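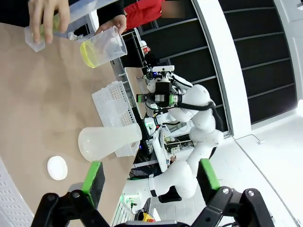
*Bench Notes, No. 74*

# Keeping the two-arm bench happy

I promised a page on looking after the arms ages ago, and then April happened and I spent most of it on the dust extractor. So this one's all bench! It's written for our cell at Cliststead (two white arms, black two-finger grippers with the green pads, one table, far too many cables) but if you've got anything similar at home or at work you'll be able to pinch most of it.

## Pads and foam first

If you only do one job a week, do the fingers. Everything the arm touches, it touches with those pads, and the black foam on the inside face picks up whatever's going around. With the liquid jobs you get a sticky film on it, and a sticky finger will carry a light plastic flask along for the ride after it's meant to have let go.

I wipe the green part with a damp microfibre cloth and then a dry one. The foam gets pressed with paper towel, never rubbed, because rubbing makes it crumble at the corners (ask me how I know). Then I leave the gripper wide open over smoko so air can get in. Don't reach for the hair dryer. I did once and the glue line let go on one side, and I spent the rest of the day picking adhesive off with a fingernail.

If you're replacing foam, cut the new bit with a fresh blade and a steel rule, and clean the seat with isopropyl before sticking it down. For stubborn old glue a little square of 220 paper wrapped around a popsicle stick works a treat. Do both fingers together, even if one looks fine. New foam against tired foam closes off centre and you'll be chasing it for a week.

## Bolts on the linkages

There's a row of bolt heads across the back of each gripper and they do work loose. I put a tiny dot of paint pen across each head and onto the metal beside it, so a turned bolt shows up as a broken line. It takes a minute with a torch and you don't have to put a tool anywhere near it unless a line's gone crooked.

When one has moved, power down, snug it up, wipe off the old dot and put a fresh one on. If the same bolt moves twice in a month, it comes out and gets threadlocker, the low-strength stuff. Write the date on the tape on the back of the bench, please. I'm looking at the Thursday crew here.

While you're down there, open and close the fingers by the jog buttons and listen. A dry pivot ticks. One drop of light oil on a toothpick, touched to the pivot, then wipe until you think there's none left and wipe again. Oil on foam means new foam.

## Cover the table (but cover it properly)

For wet or messy jobs I like a sheet of plain cardboard over the top. It's free, it's easy on plastic containers if the arm sets one down a bit hard, and when it gets grubby it goes in the recycling. A few things I've learned:

- Use one big flat piece if you can get it. Appliance shops are brilliant for this.
- Fold creases go face down. A round lid will sit on a crease and rock.
- Tape the edges underneath, so the tape isn't where a finger can catch it.
- Redo the table height after you lay it! Cardboard has a thickness, and your fingertips will find it before you do.

That last one gets people every time. I bring the fingertips down slowly at each corner with a bit of printer paper underneath and stop when the paper just drags. The old way was to do it by eye and hope.

When it comes up, have a look at the underside too. If it's gone soft anywhere, the table wants a wipe and a proper dry before the next sheet goes down.

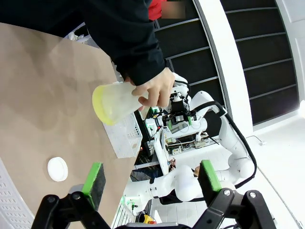

*Lid off, bottle in hand, basket at the table edge.*

## Liquids and loose bits

Fill and empty by hand, away from the gripper, and over the table side. I keep no more than 30 mL in anything the arm's going to pick up, and that's plenty to see what's going on. Frosted bottles are kinder to the wrist camera than clear ones, in my experience, because a clear beaker can more or less disappear under a bright light. A bit of colour in the liquid helps as well. We use a pale yellow-green and it rinses out of everything so far, touch wood.

Lids are the thing that goes missing. Give the lid its own patch of table, flat side down, with nothing next to it, and go back to the same patch each time. Same with empties: they go in the perforated basket so they can drain, and the basket goes back against the same mark. If you've got small things that like to roll, keep them well in from the edge, on the side away from the electronics.

And speaking of which, if you do spill, stop the arm first and get the cloth second. I know that's the wrong way around for every instinct you have.

## Cables

The black cable that runs along the outside of the arm wants a proper loop of slack at every joint. Too little and it tugs at the connector, too much and it snags on the camera. What I do is jog the arm to its most stretched-out pose, give the cable a finger's width of play there, and fasten it with hook-and-loop ties. Zip ties are too fierce, and you'll have to cut them off next to the very cable you're trying to save.

Anything crossing the floor gets pushed back against the wall or under a cover strip before you start. I've got a lovely bruise from the one time I left it.

## The red button

Keep the emergency stop where you can get to it from your usual spot without leaning across the arm. Then test it. Press it with the arm moving slowly and empty, see that it stops, twist to release, carry on. It goes on my start-of-day list right after the kettle.

Don't hang anything on it and don't park a box in front of it. The base of the arm is a very tempting shelf, I know!

## A small tip from Pleralton

Vratislav Hubáček runs the bench over at Pleralton and he sent me his trick for checking grip without any gear. He keeps an old white plastic lid and a strip of paper in a tin marked "Hubáček, hands off". Close the fingers on the lid with the paper tucked in on one side, and give it a gentle pull. Then swap sides. If one side lets go easily, that pad's worn or the foam's gone flat. I tried it on our left gripper and found a pad I'd have sworn was good for another month.

## What I keep in the drawer

Microfibre cloths, paper towel, isopropyl, spare foam, two sets of green pads, paint pen, toothpicks, hex keys that nobody is allowed to borrow, hook-and-loop ties, a torch, and the Inum spares catalogue. The gripper pads are on page 545 if yours still has its back cover. Ours doesn't, so I've stuck a tab on it.

Next time I'll get to the dust extractor, which is behaving now, mostly. If you've got a better way of cleaning foam than paper towel and patience, drop a note in the tray by the door and I'll give it a go.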